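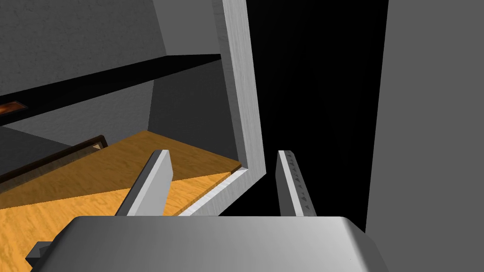
Figure 5. Right arm wrist view in simulation, fingers open.

5 min read

5. Comparing grippers at the cabinet station

Use this section to compare the Perusel and Puvico parallel grippers on the right arm before you order hardware. Both models ship with the Gilbert scene pack and run on the Grokeck controller.

5.1 Before you start

Finish the arm set-up in section 4. Save your current scene under a new name. Loading a gripper model overwrites the tool offset, and Undo won't bring the old one back.

CAUTION: Disconnect any physical arm from the controller. Jog commands go to every arm that is enabled, simulated or real.

5.2 Loading a gripper

1. Open the Tools tab and select Right Arm.
2. Choose the gripper model from the list and press Load.
3. Set the wrist camera to Fixed to Palm. The housing should fill the bottom of the view, with both fingers rising from it.
4. Press Open. Wait for the status light to turn green.
5. Check the tool offset against the table in Appendix B. If the two don't match, reload the model.

Note: The finger faces are drawn with the contact texture turned on. You can switch it off under Display to speed up a slow computer. The contact calculation stays the same.

5.3 Approaching the panel edge

1. Jog the arm until the lower corner of the white panel shows in the wrist view.
2. Drop the jog speed to 2 per cent.
3. Rotate the wrist until the gap between the fingers is in line with the edge you want to grip.
4. Save the pose as Approach A.
5. Make a small change to the wrist angle and save again as Approach B.

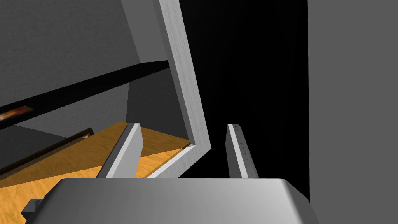
Dimitra found that saving both poses before the first grip spared her a lot of re-jogging, and she asked that the manual also tell people to lock the base. To do this, tick Lock Base in the Arm tab before step 1.

5.4 Running the comparison

1. Select Approach A and press Run Set. The controller makes 22 grip attempts and writes a log.
2. Repeat with Approach B.
3. Load the second gripper and run both poses again.
4. Open the logs side by side in the Compare window.

Keep the grip force and the closing speed the same for both grippers. If you have to change either one, start over from step 1.

CAUTION: Simulated grip force is not a safe value for hardware. See section 7 before copying any setting to a real arm.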